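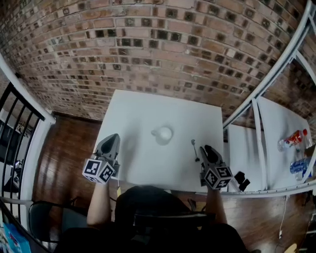
Florence Tremblay pide que la calibración de la mesa se repita antes de cada tanda, porque con la del día anterior el planificador devolvía trayectorias desplazadas. Queda incorporado como punto 1.

Lista de revisión del software - puesto Erumholm
Fecha: 25 Sep 2020

1. Calibración repetida y guardada. CONFORME
2. Relojes de las cámaras sincronizados. CONFORME. Deriva máxima de 2 ms.
3. Detección de marcadores en ambas pinzas. CON RESERVAS. Se pierde al girar la muñeca deprisa - revisar el umbral del filtro.
4. Parada por pérdida de seguimiento. CONFORME. Salta a los 80 ms. 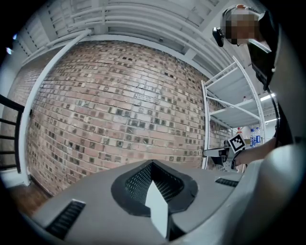 5. Registro de datos. NO CONFORME. El disco se llenó con casi 500 episodios y el programa siguió sin avisar. Falta una alarma de espacio.
6. Versión del planificador anotada en cada episodio. CONFORME

Pendiente: repetir 3 y 5 con la rama nueva de Grerkirau.
Revisado por: Edeltraud Rothe

Documentos recientes
Puesto Plornirlow: lista de revisión
Límites de velocidad del controlador
Formato de registro, abril
Oltmanns: notas de instalación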